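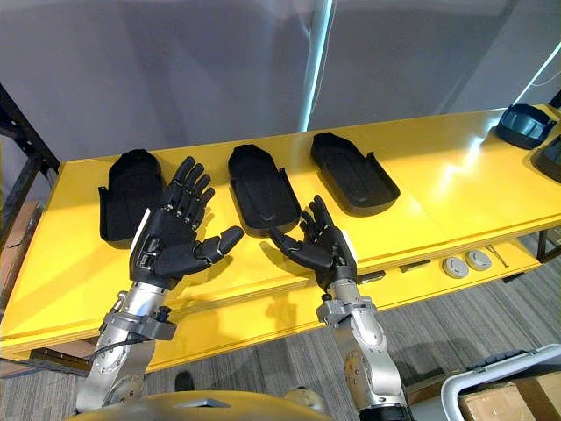 The Yellow Table and Other Corners of Our Workshop
Photos and text by Man-sik Wang

I have worked at the Noh workshop in Dultham for 15 years, and in all this time I never made a proper album of it. Visitors to our website write and ask what the place looks like, so in October I walked through the rooms and chose my favorite corners. We make and repair molded cases, trays and holders, mostly in black, mostly in small orders. It is not a big place, but I am fond of it, and I hope it shows.

The long table
Everybody calls it the yellow table, and when a person says only "the table," they mean this one. The top is glossy and the thick front edge is yellow too. In the afternoon I like to stand at the end and look along it.

Black trays
Rounded ends, raised edges, a recess for the thing which will be kept inside. The black ones are my favorite to put on yellow, for the simple reason that I can find them again.

Shine
The ceiling lights make bright patches on the tabletop. My colleagues find it annoying when they check a surface. I find it pretty — but I check my surfaces by the window.

The side door
Deliveries come in by this door. The paint is older than the company, and the bell above it has two different sounds, depending on the weather. I wanted to record the sounds for this page, but a photo must be enough.

Shelf of first samples
We keep the first good sample of every order. The oldest one is from Bundeck, a tray for sewing tools, and it has a crooked corner which the customer liked and asked us to keep. In the end we made 82 of them, all with the crooked corner.

Rounded corners, close
A rounded corner is more work than people think. If the curve is too tight, the wall becomes thin there, and later it cracks. I spent my first winter here learning only this.

The drawing cabinet
Flat drawers, full of paper. The label on the third drawer says "Imwood, old," and inside are the drawings for Imwood, new. We all know it, and the label stays.

Finishing bench
Knives, files, a soft brush, a cup for the pencils. The edges of a tray are cleaned here by hand, with slow movements away from the body. A medium tray needs nearly 40 minutes when it must look very nice.

My stool
It was too low, so I added a cushion. Now it is a little too high.

Box of mistakes
Warped pieces, pieces with bubbles, one piece with a fingerprint in it. I show this box to every new worker on the first morning, together with the pieces I ruined myself. They relax after that.

The window side
The best light is before ten. From this window you see the bus stop and a part of the river, and the big chestnut tree that drops everything on the parked cars.

Packing corner
Brown paper, string, and a ruler 35 inches long that lost its first inch, so we begin to measure from one. The large Imwood order was leaving when I took the photo.

Tea shelf
The blue cup is mine. Please use any other.

Lights off
I took the last one from the stairs, after six, when the machines in the back room were quiet — I stayed a few minutes longer than I needed to.

If you would like a larger copy of a photo, write to the workshop and tell me the title above it. The next album will be about the back room, when I have cleaned my lens and the others have cleaned the floor.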